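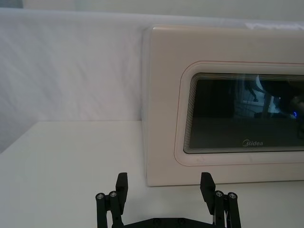 A Gripper That Stops Is Not a Gripper That Is Safe

By Panagiotis Stan

On a Wednesday in July our arm pushed a microwave oven across the table and kept pushing after it should have quit. It was a small accident. The oven ended up with a corner hanging over the back edge, one of the fingers got a cracked link, and everyone in the room was fine. I have been thinking about it since, mostly because of what the log said, which was that nothing had gone wrong.

The task was to open the oven door. The arm comes in low with the fingers apart, lines up with the door, and pulls. We had 816 recorded attempts by then, and the controller, a Brondico unit we have used for two years, was set to stop the arm if the force at the wrist went over a limit. That limit was never reached. The fingers touched the oven below where they were supposed to, the oven slid, and a sliding oven pushes back with very little force. From the controller's side it was a normal move through something a bit heavy.

My opinion is that we lean too hard on force limits. A force limit protects against hitting something that does not move. It does very little for things that do, and most of what sits in a kitchen does. A chair will slide. So will a pan of hot oil, and I would not want to be standing on the far side of that table with the same settings.

Karagiannis, who wrote most of our motion code, disagrees with me. His view is that the fault was in the approach. The arm was lower than planned because the table had been swapped and the height was never measured again. Fix the height and the oven stays put. He is right about the cause. He raised the approach, and the next 100 runs were clean.

I still think that is the wrong place to stop. Tables get swapped. Somebody will bump the base of the arm, or bring in a different oven with a door that sits higher. If the only protection is that our numbers are correct, then we have no protection on the day they are not, and that is the day it matters.

What I would like to see is dull. Check after contact that the object is still where it was. The wrist camera is already looking at it, so the information is there and we throw it away. If the oven has shifted more than a little before the door has started to open, stop and call a person. We tried a rough version of this with the Zunico tracking package and it halted 17 times in an afternoon, and when we went back over them most of those halts were shadows. People got tired of walking over to press the button and by evening it was switched off.

I understand that. I was one of the people who got tired. But a check that halts too often is a tuning job, and we treated it as a reason to go without.

The other thing I would change is the log. Ours records a fault when the controller raises one, so a run with no fault counts as a good run. The person at the desk should be able to mark a run as bad by hand, with a line of text, and that mark should carry the same weight as an automatic one. We found three older runs with the same slide in them once we went looking at the video. They had all been filed as ordinary failures to open the door.

The cracked link was replaced the next morning. The tracking check is back on with a looser setting, and Karagiannis and I are still arguing over how loose.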